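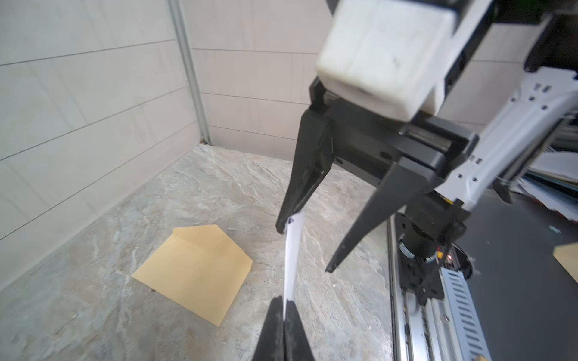 *Paper strip held between two grippers of a Josar cell, with an open envelope on the work surface.*

The **Josar cell** is a two-arm envelope-filling station built by Grusetti. Setup begins with homing both arms, after which the fingertip gap is checked using a folded strip of paper. Fingertips are inspected every 500 cycles and replaced at 1,000, or sooner if the strip slips. The linear rail is wiped down and its screws retightened in December. Replacement tips are supplied by Grindo in packs of 2.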